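The case against the tiny breakfast corner

I've been reading a lot lately about "morning stations." You know the pitch: put everything you need for the first twenty minutes of the day in one spot and your life sorts itself out. A newsletter called Tastamia ran a whole series on it in July, and my friend Rania Awwad sent me every installment, so I can't claim I wasn't warned.

I'm not convinced. A kitchen already is a morning station. It has bread in it, and a knife, and somewhere to put the crumbs. What these setups mostly add is another little shelf, and little shelves attract things. Mine (the Kemberg one, $22, wobbly since day one) was meant for jam. It now holds batteries, a tape measure and a candle I don't like the smell of.

Rania says the shelf isn't the point, the clock is. You see the time, you stop dawdling. Fine, but my stove has a clock and I dawdle in front of it every morning. The Tastamia series got 1,358 comments, and from the ones I read, plenty of people swear by a proper clock with bells. I had one of those in college. I learned to sleep through it in a week.

And then there's going one further and having two.

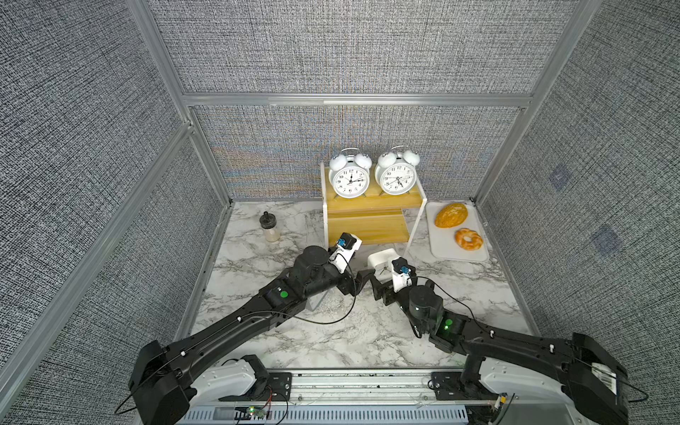
Two bell clocks on one small shelf, set to different times. Bread on the board, at least.

Which one do you believe? I'd spend the whole of breakfast doing subtraction. I do like the white board with the roll on it, and I'd put a lidded glass jar on my own counter without much of an argument. The marble look shows every coffee drip, or mine would.

Rania wants me to try it for a month before I complain any more. I've agreed to one week, one clock, and no new shelf.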